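Workshop notebook – March
Category: Bench Notes > Food Layouts
4 min read

Started at the burger table again, coffee in one hand and a bag of cabbage in the other. Svitlana had left me a note saying the greens go in before anything else, and she's right, I kept knocking the lettuce over when I filled the tub last.

So, the tub. I've gone back and forth on this for weeks and I'm now firmly in the one-tub camp! Two separate ones looked smart on paper but they slid around on the tray every time somebody leaned on the table, and then you'd be chasing one of them with your elbow. With the cabbage and the lettuce sharing, the weight keeps it put. The only snag is that purple bits wander into the green side (Lev says this is called salad).

Shredding: go thin on the cabbage. The thick ribs spring back up and you can't get a lid on the leftovers. I tear the lettuce by hand and don't press it down – it goes limp by lunch if you do. One batch came to 800 g of cabbage before trimming, way too much, and the rest is in the fridge with Yevhen's name on it because he said he'd make slaw.

I wiped the tray down with the Brirow spray first thing and it still picks up specks and smudges like nothing else we own. Antonina wants to swap it for a darker one so we stop noticing. I'd sooner keep the pale one and know when it's dirty.

Layout as it stood, cabbage left, lettuce right, clear strips down both sides of the tray:

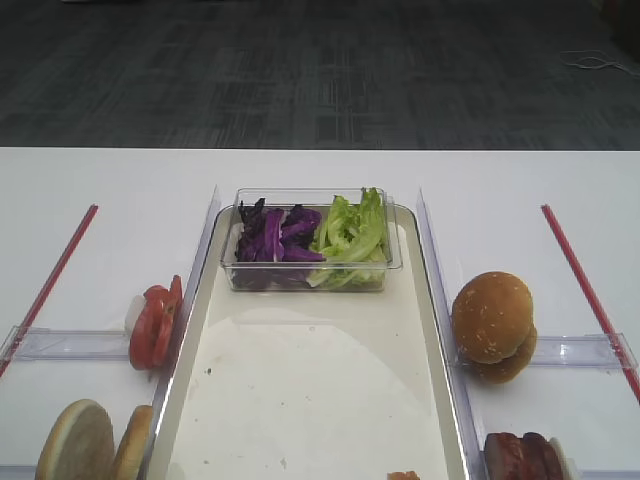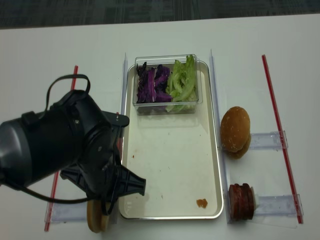 Buns next. The seeded kind from Trivico are nicer to eat but they shed everywhere, and I was sweeping seeds off the carpet for ages last time. Liudmyla thinks we should toast them a little so they hold together, and I'd like to try that before we order another 4 bags. Also need to ask her where the long tongs went.

Other things to sort out:
– new roll of paper towels, we're down to 2
– ask Lev if the fridge shelf can go up a notch, the tub doesn't fit upright with lettuce in it
– label the cabbage with a date this time (me, I mean me)

Washed up just after four. Slaw still not made.

Tags: salad prep, burgers, table setup

Recent entries
Fridge shelf, second attempt
Which tongs for sliced tomato
Notes from the Drusunside lunch
Cutting boards: what we kept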